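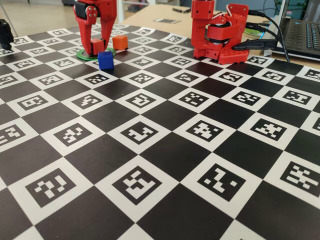
2018-08-15
By Lalit Rawat

Good lighting and large print are the two measures most often requested by library patrons with low vision, and both were already in place at the Singhal Library in Rirkley when Ritu Dubey became its head of access services. Complaints continued all the same. Patrons missed the edges of steps, walked past the restroom doors and set cups down beyond the ends of tables. Ms. Dubey believes that contrast had been overlooked. A checkerboard of solid black and white squares on a light wooden tabletop makes her point well enough: the large squares nearest the viewer can be told apart at a glance, and the small blocky patterns printed inside the white ones can be read too, while toward the far side everything shrinks into a dense grid. "Contrast gives you an edge to find," she said. "Distance and small detail take it away again. Most of what we have done in this building comes from those two facts."

Ms. Dubey met with me in the library's second-floor reading room to discuss the access plan, which was adopted last year and is now entering its final phase. The plan covers signs, stairs, furniture, printed forms and the training of desk staff. It applies to the main building and to the branch on Estis Road, which has a single public room and serves a largely older population.

She began with a survey of the signs. Staff members recorded every notice, label and directional sign that a member of the public might need to read, including those taped to doors and those standing on counters. The total came to 542. Each was viewed from the place where a patron would first need it, and the result was written down on a plain card.

"We had been judging signs from arm's length, usually at a desk, on the day they came back from the printer," Ms. Dubey said. "A patron reads them from the bottom of a staircase, or from the far side of a lobby with the sun coming in behind. Those are different tests, and we had only been giving the first one."

The survey led to the removal of 200 signs. Some repeated a message posted a few feet away. Others referred to rules no longer in force, among them a notice about coin-operated typewriters. Asked whether staff members had objected, Ms. Dubey acknowledged that several had.

"A sign is often somebody's answer to a problem they were tired of explaining," she said. "When you take it down, that person feels they will have to start explaining again. In a few cases they were right, and we put the sign back up with better lettering."

The signs that remain follow a short standard. Lettering is dark on a pale background or pale on a dark one. Gray on white is not permitted, and neither is red on black, a combination the library had used for its fire instructions. Capital letters are kept to single words. Glossy lamination has been dropped in favor of a matte finish from a supplier called Plestus, after patrons reported that reflections from the ceiling lights were hiding the middle of a line.

Ms. Dubey was careful to separate contrast from decoration. In the first months, she said, the library received offers of help from people who understood the plan as a call for bold patterns. One proposal would have covered the lobby floor in alternating dark and light tile.

"I had to turn that down, and it was a generous offer," she said. "A strong pattern on the floor can look like a change in level. For some people a black square looks like a hole. We want the strong edge to be where something really changes, such as the front of a step, a door frame or the end of a table. If the edge is everywhere, it tells you nothing."

The main staircase now has a dark strip along the front of each step and a pale handrail against a painted wall. The floor of the lobby was left a single color. In the reading rooms, a dark band was added to the rim of each table, and the chairs, formerly the same shade as the carpet, were reupholstered in a lighter fabric. The chairs were the largest single expense in the plan. Ms. Dubey said she would make the same choice again, although she would order fewer with arms.

Training for staff has taken longer than the physical work. The library set aside 1,000 paid hours for it across both locations, and roughly half of the sessions have been held. The material covers how to offer help to a patron, how to give directions without pointing, and how to describe the layout of a page over the telephone. Ms. Dubey leads most of the sessions herself.

"The word 'there' is the hardest one to give up," she said. "We say it constantly. 'The forms are over there.' I ask people to go an entire shift without it. They come back quite irritated, and then they begin to notice what they say in its place. 'The forms are on your left, at the end of the counter, at the height of your elbow.' It takes four more seconds."

I asked whether the growth of screen readers and audio books had made the printed side of the work less important. She said that the question came up often, and usually from people who did not themselves have low vision. Many of the library's patrons lost part of their sight late in life and still think of themselves as readers of print. They may use a magnifier for a bill, an audio book in the evening and ordinary eyesight to cross a room. A service designed only for people with no sight, she said, would fail most of them.

"There is a very wide middle," Ms. Dubey said. "A person in that middle may have a good hour and a bad hour on the same day. They do not always want to announce it. If the building is easy to use, they don't have to."

That view has also shaped the registration form. The earlier version asked patrons to check a box if they had a visual disability. Few did so, and those who checked it were sent a separate packet in large type that left out the schedule of events. The new form is printed in one size for everyone, with black rules around the spaces to be filled in, and asks only how a patron would like to receive notices. Requests for large print have risen under the new wording. Ms. Dubey declined to attach much meaning to the increase until a full year of records is available.

Some parts of the plan have not gone well. The shelf labels, which are small by necessity, remain difficult for many patrons to read. A trial of larger labels covered the titles on narrow books and was withdrawn. The library then placed handheld magnifiers at the end of each row, on cords, and the cords tangled. At present patrons are encouraged to ask at the desk, an arrangement Ms. Dubey described as adequate and no better.

Lighting in the basement archive is another difficulty. The fixtures there are kept dim to protect the older papers, and no agreement has yet been reached on a brighter setting for the single table where visitors work. A portable lamp is being considered.

The final phase begins in September, when the Estis Road branch will close for a short period to allow its entrance to be repainted and its front step marked. The door and the wall beside it are now the same cream color. Patrons have been invited to comment on the choice of paint, and sample panels will be placed outside the building so that they can be judged in daylight.

Ms. Dubey intends to stand across the street and look at them herself, in the morning and again at dusk. "I have a favorite already, a dark green," she said. "I have been told by two of our regular patrons that it will look black by four o'clock. They may well be right, and against a cream wall I don't think I would mind."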